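Slide 1 - Two arms, one bench (title)

Hello everybody, thanks for coming out, and thanks to the Clirkstead workshop for letting me talk about the thing that has been hogging the back bench since May. I'm Defne Kılıçarslan. Say hi to the front row, check the mic reaches the back.

Slide 2 - Why I wanted this

Start with the lamp kits. Each one has 5 screws, and when I had a batch of 43 to put together my wrist gave up long before I did. I could have bought a nicer hand driver, and my sister told me so, but I'd been itching to build something with arms for years and here was my excuse! Let people laugh, then move on.

Slide 3 - The plan on paper

One arm holds the part, the other brings the screwdriver down. Mention that the control code is called Stesell, and that the name came off a cereal-box anagram so please don't look for meaning in it. Budget was 300 dollars for everything apart from the arms. I went over. Don't dwell.

Slide 4 - The bench

White top, white wall. I painted the wall myself over two evenings and I'm still a bit proud of it. Gripper comes in on the left, screwdriver hangs on the right with the bit pointing straight down. Point out the cables on the gripper side, and the thin black one with the little plug on its end. Cable routing ate more of my spring than the code did, so if you're planning a build like this, leave yourself slack at the wrist and then leave some more. Pause for questions about wiring - there are always a few. 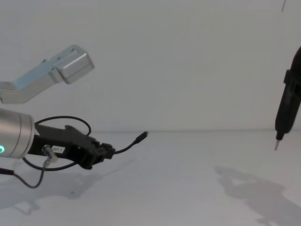
Slide 5 - What went wrong

Tell the Halász story (the bracket I mounted backward, twice). Then the stripped screws. I had the torque far too high for soft plastic, and it took me some 30 ruined housings to admit it. Pass the bag of them around if there's time.

Slide 6 - What's next

A proper screw feeder, which I'm calling Veltell. Ask if anyone has a vibrating bowl they'd lend me. Leave my email up during questions, and remind folks the bench is open to look at afterward - please ask me before pressing anything.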